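Interlocking Block Puzzle: Design and Build Report
Stanisława Adamczyk and Minoru Nagano
June 24, 2025

2. The set

Our project was a tabletop puzzle with one base and a small family of colored pieces that fit into it. We called it Trumen. The idea came in November, when we compared wooden puzzles from the library and found that most of them only worked lying flat. We wanted pieces that could also stand up and be built into a shape on top of the base.

The base is red. All other colors were chosen to be easy to tell apart against it. Yellow, blue and purple went to the pieces meant for standing arrangements, and green went to the odd shapes.

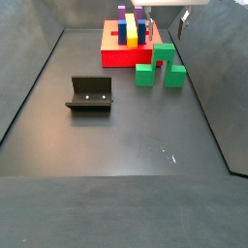
Symmetry turned out to matter more than we planned for. In our first sketches the pieces had no clear middle, and people in our class did not know where to start. Once we gave the set a single center piece with matching pairs on each side, the instructions got shorter. We cut the sheet from 267 words to 87.

3. The green pieces

The stepped green piece took the longest to draw. Its two legs point in opposite directions, so it cannot be turned over without changing how it sits. We kept the edges square. Minoru wanted them rounded, but rounded edges made the joints look sloppy in the test parts.

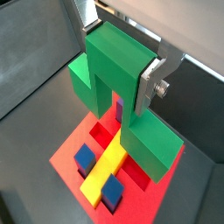
Figure 2. The stepped green piece above the red board with its cutouts.

The cutouts went through 2 versions. In the first we left too little clearance and the pieces stuck — one had to be pried out with a ruler. The second version has more room on every side. We measured clearance with a feeler gauge and wrote down the value for each cutout in Appendix B.

We also wanted the green piece to be usable away from the board, as part of a freestanding build. That meant thinking about how much of it touches the table.
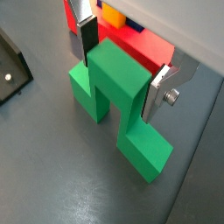
A longer leg gives more support but makes the piece heavier on one end. We settled the lengths by trial, using cardboard mockups before making any finished parts. There were 11 mockups in all, and the last one is the shape we kept.

4. Changes for next time

The written instructions still need a drawing for each piece. We would also like to try a second base color.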